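Sonde Birance pour chambre froide : l'avis après un service complet

Deux sondes Birance équipent nos deux armoires positives depuis le mois de mai. Le restaurant fait 26 couverts, avec pas mal de poisson cru à la carte, et l'ancien relevé se faisait à la main sur une feuille plastifiée.

Installation

Le capteur se fixe par aimant, le boîtier se pose dehors. L'appairage demande de tenir le bouton jusqu'au bip, ce que la notice de Trunmont, le distributeur, n'indique qu'en dernière page. Les piles sont fournies.

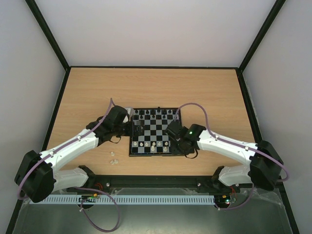 À l'usage

L'écran se lit bien depuis le passe. L'alarme se déclenche si la porte reste entrouverte, même en plein coup de feu, et le volume ne se règle pas. Les relevés s'exportent en tableau, avec l'heure et la température. Notre ancien modèle Besus perdait l'historique à chaque changement de piles, celui-ci le garde.

Points faibles

L'application est mal traduite. Le joint du capteur retient la graisse et se nettoie mal sans démontage. Pas de certificat d'étalonnage dans la boîte, il faut le commander à part.

Note : 4 sur 5. Pour une petite cuisine, l'achat se défend.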